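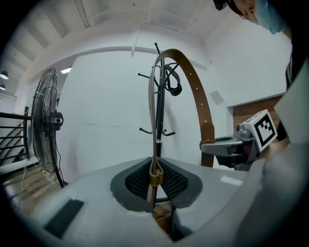

Belts: roll or hang?

Kam-wah Hsueh
Moved my belts from a drawer to a black metal coat rack, the kind with curly hooks. My husband says hanging ruins leather. He keeps his in a heap, so I'm weighing the source.

Rangi Katene
Hang by the buckle, one per hook. Folded over, you get a crease right where the holes are.

Vlastimil Hudec
Roll them. I have belts from the Trosden market that have sat rolled for nearly nine years. Also, those racks lean. Mine gave up under two bags and a raincoat.

Kam-wah Hsueh
Bags are the other problem - put one on a rack and the belts go underneath, never to return.
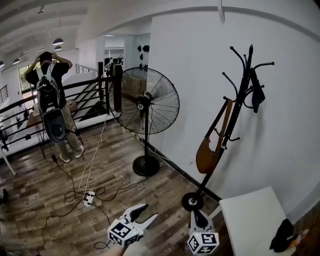 Ya-wen Chu disagrees with everybody: bags go on a shelf, stuffed with paper, and belts go on a nail in the closet.

Vlastimil Hudec
A nail. We've reached the nail stage.

Rangi Katene
Nail's fine if it's through the buckle. Still not rolling mine.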